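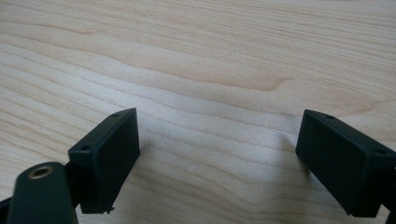

Über uns

Wer Zahlen über Ernährungshilfe liest, sollte misstrauisch sein. Auch bei unseren. Wir sind Fidness, eine kleine Prüfstelle mit Sitz in Clarneck, und wir gehen der Frage nach, was von angekündigten Lebensmittelhilfen bei den Haushalten ankommt, für die sie gedacht waren.

Angefangen hat es mit einer Pressemitteilung. Darin stand, die Lager im Bezirk Bimbridge seien gut gefüllt und die Versorgung bis zur nächsten Ernte gesichert. Idris Gronow, damals noch freier Agrarjournalist, wollte wissen, was »gut gefüllt« heißt, und bekam auf drei Anfragen drei verschiedene Antworten. Eine davon bezog sich auf die Kapazität der Silos und gar nicht auf deren Inhalt. Aus seinem Ärger darüber ist mit der Zeit ein Büro geworden.

Was wir tun

Wir vergleichen Lagerlisten, Frachtpapiere und Ausgabeprotokolle. Das klingt trocken und ist es meistens auch. Für den Bericht »Tripathi«, benannt nach der Straße, in der das untersuchte Zentrallager liegt, haben wir 2,645 Ausgabebelege gelesen (die Schreibweise mit Komma stammt aus den Originalakten, wir haben sie beibehalten). Auf 300 davon fehlte die Unterschrift der Empfänger. Ob dahinter Schlamperei steckt oder mehr, wissen wir bis heute nicht, und wir haben es auch nicht behauptet, obwohl uns manche Redaktion gern so zitiert hätte.

Eine gute Ernte löst übrigens weniger, als in Reden gern angenommen wird. Mais, der im Überschussgebiet liegt, muss verladen, gefahren und abgeladen werden. Es braucht Säcke, Diesel und eine Straße, die im Regen befahrbar bleibt. In den Haushaltsplänen, die uns vorliegen, taucht der Transport oft als Restposten auf, manchmal überhaupt nicht. Wir fragen dann nach. Beliebt macht uns das selten.

Was wir nicht tun

Wir verteilen keine Lebensmittel und sammeln auch keine Spenden dafür. Wir vergeben keine Gütesiegel. Anfragen von Organisationen, die sich »von Fidness geprüft« auf die Website schreiben möchten, lehnen wir ab. Ein geprüfter Bericht sagt etwas über einen Zeitraum und ein Lager, über den nächsten Monat sagt er nichts.

Geld

Über 80 Prozent unserer Einnahmen stammen aus Prüfaufträgen von Gemeinden und Hilfswerken, der Rest aus Vorträgen und dem Verkauf der Berichte. Dass uns damit zum Teil die bezahlen, die wir prüfen, ist ein Problem. Wir veröffentlichen deshalb jeden Auftrag mit Auftraggeber und Honorar, bevor die Arbeit beginnt. Überzeugt Sie das nicht ganz, können wir das verstehen.

Fehler

Wir machen welche. In der Fassung vom Mai haben wir zwei Lager verwechselt und den Schwund dem falschen zugeschrieben. Die Korrektur steht im Bericht auf Seite 2, die alte Fassung bleibt abrufbar.

Hinweise, Widerspruch und Unterlagen nimmt Idris Gronow entgegen, am liebsten schriftlich. Kopien genügen, Originale bitte behalten.

Stand dieser Seite: 22. Jan. 2018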